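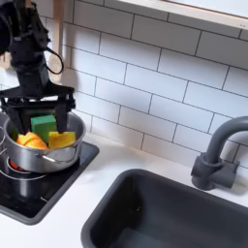
1/ Kitchen automation, the view from the people who work the line

Been meaning to write this up for weeks. I'm a prep lead at Flerkell, we do contract meals, mostly offices and two care homes. Short posts, I'm on break.

2/ Background. Management signed up for an arm pilot in the small test kitchen last August. The arm goes in the pot, takes things out, puts things in. Foam stuff and sponges for practice, so no food gets wasted. The real line is next door and still all hands.

3/ What we were told: it takes the boring lifting and transfer work, we keep the cooking. What we asked: ok, who's on the boring work now, and what do they do after. Took a while to get an answer to that second part.

4/ The people on transfer are mostly the ones with the least English and the worst shoulders. Both true at once. Some of them want that job gone yesterday. Some of them picked it because you can do it without talking to anyone.

5/ Me, I did transfer for three years. Pot to tray, tray to rack. On a big day we send out 1,148 meals. My wrist clicks when I open a jar. Not going to get sentimental about it.

6/ Stuff that changed already, before the thing has moved one real potato:

– there's a new job called "cell operator"
– it pays a bit more
– it went up on the intranet, which half the floor has no login for

7/ We made a fuss about number three. It's now on paper by the time clock. Small win but I'll take it.

8/ Two people from transfer got the operator training. Four half days. One loves it, has started fixing the label printer too becuase why not. The other says it's lonelier. You stand there and watch and wait for it to need you. She's thinking about going back to trays.

9/ That waiting is the thing I'd flag to anyone else getting this. Watching is tiring. It's a different tired. When your hands are busy the shift goes by. When you're minding a machine you look at the clock a lot.

10/ We asked for rotation. No more than 30 minutes minding, then swap to something with your hands. They said yes to a trial. Trial is going fine as far as I can tell, the schedule is a mess but it was a mess before.

11/ Sponges. People laugh at the sponges. But soft things are hard! They squash, they lean on each other, they stick up over the rim. A new hire fumbles that too the first day, wet dumplings especially. I've got more respect for the training side than I did.

12/ Less respect for the planning side. First floor plan had the cell right across the path from the walk-in to the sinks. Everybody on the floor could've told them. Carrying a full stockpot the long way round, 400 times a week, thanks. It got moved after the dish crew drew the route on the plan in red marker and handed it back.

13/ So if your shop is getting one – get the dish crew in the room. I mean it. They know where everyone walks.

14/ Tostetti (the vendor) sent someone decent. Stood on the line for a full lunch service, asked real questions, got soup on her shoes. Her list of what the arm should NOT do was longer than the salesman's list of what it should. Hot oil was at the top.

15/ Jasińska, the place across the river, went the other way. Bought the whole package, cut the transfer crew first, figured out the rest later. I know people there. They ended up lifting trays in between clearing stops, so same shoulders, fewer bodies. That's the version I'm scared of.

16/ What we have in writing so far. Nobody on transfer loses hours during the pilot. Training is paid and on the clock. Any of the 13 of us can hit stop without having to explain it to a supervisor first.

17/ What we don't have in writing. Anything after the pilot. I keep asking. I get "we'll look at the numbers". Which numbers, whose

18/ Because you can count meals per hour all day. Try counting that the guy on trays is the one who notices the rice smells off. Or that he sees the allergen label is on the wrong rack. That was never in his job description so it's not in the spreadsheet, and if he's gone it goes with him.

19/ We started writing those down. A notebook by the handwash sink, every catch goes in. Wrong label, cracked lid, short tray. Two lines each, any language. It's filling up faster than I expected. Planning to bring it to the next meeting and read from it till they get bored.

20/ Somebody in the replies asked if I'm for or against. Depends what I get handed! I'd give it the big pots tomorrow. I'd give it the 5am root veg. I wouldn't give it the tasting or the last look before the lid goes on, and I'd want the person doing that last look paid for it.

21/ Also asked – does it slow you down. It's not on the live line so no, not yet. The meetings slow us down.

22/ Brultwood site gets one next if ours goes through. If you work there and you're reading this, message me, I'll send you the rotation sheet and the wording we used for the stop button. Don't start from zero, took us a month to get that paragrph right.

23/ Break's over. Will add to this after the next meeting, should know by then if the rotation stays.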